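Cerik Magnesio Bisglicinato, cápsulas: reseña

Actualizado el 30 de septiembre de 2025

El producto de Cerik se vende en frasco opaco con cierre de rosca y precinto interior. Cada cápsula declara 100 mg de magnesio elemental, procedente de bisglicinato sin tamponar. El dato importa al comparar precios: varias marcas anuncian en el frontal 1000 mg de bisglicinato, cifra que corresponde al peso del compuesto completo y no al del mineral aportado.

La lista de ingredientes es corta: bisglicinato de magnesio, cubierta de hipromelosa y harina de arroz como agente de carga. No figura óxido de magnesio, habitual en los productos que se etiquetan como «complejo» y que rebajan así el coste por dosis.
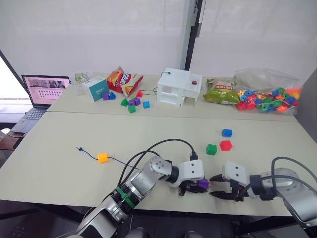 ¿Conviene tomarlo con comida o en ayunas?

Con comida, sobre todo durante la primera semana. El bisglicinato suele tolerarse mejor que el citrato, pero en ayunas puede causar náuseas leves en personas sensibles.

La cápsula es de tamaño 00. Se traga sin dificultad con medio vaso de agua, aunque quien tenga problemas de deglución preferirá un polvo. El contenido puede vaciarse en un yogur; el sabor es amargo, con un fondo metálico que persiste unos minutos. El olor al abrir el frasco es neutro.

En cuanto a la documentación, Cerik facilita el certificado de análisis por número de lote a quien lo solicita por correo. El del lote revisado incluye plomo, cadmio, arsénico y mercurio, todos por debajo del límite de cuantificación del método, y un contenido de magnesio conforme a lo declarado. Falta el ensayo de disgregación de la cápsula. El fabricante respondió que lo realiza internamente, pero no lo publica. 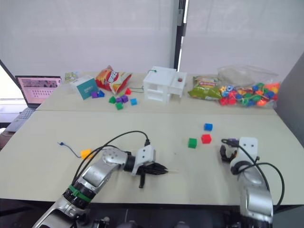

Dos brazos robóticos sobre una mesa con cubos de colores y otros objetos.

La comparación se hizo con dos productos de la misma franja. Bastos ofrece citrato en comprimido, más barato por miligramo y con un efecto laxante más marcado a dosis equivalentes. El comprimido es grande y de bordes ásperos. Urach vende bisglicinato en polvo, con dosificador incluido y edulcorado con sucralosa; permite ajustar la cantidad con más precisión, pero se apelmaza si el envase queda abierto en una cocina húmeda.

Se tomó una cápsula con la cena durante 40 días. No hubo molestias digestivas. Sobre el sueño no es posible concluir nada: una sola persona, sin placebo y sin registro previo no constituye una prueba. Los calambres nocturnos, motivo por el que mucha gente compra magnesio, no estaban presentes al inicio y tampoco pudieron evaluarse.
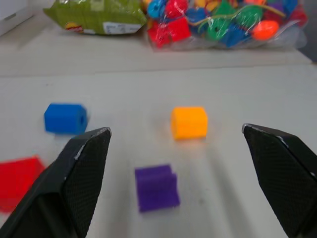

Conceição Godinho: Llevo desde diciembre con el de Cerik y lo dejaría más claro en la reseña: si se toma levotiroxina hay que separarlo varias horas. A mí me lo advirtieron en la farmacia, en el frasco no lo pone.

La observación es correcta. El magnesio puede reducir la absorción de levotiroxina, de los bifosfonatos y de algunos antibióticos (tetraciclinas, quinolonas). En caso de insuficiencia renal no debe tomarse sin supervisión médica. La etiqueta se limita a una advertencia genérica sobre medicación, insuficiente a nuestro juicio.

El distribuidor, Pisstead, cobra portes en los pedidos de un solo frasco. El pedido de prueba llegó con el precinto intacto y 13 meses de margen hasta la fecha de consumo preferente, plazo aceptable.

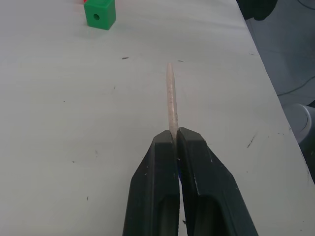 Valoración: recomendable, con reservas por el etiquetado.

A favor: forma química única, dosis elemental declarada sin ambigüedad, análisis de metales por lote. En contra: cápsula voluminosa, advertencias incompletas, precio superior al del citrato. Conservar por debajo de 25 °C y con el frasco cerrado.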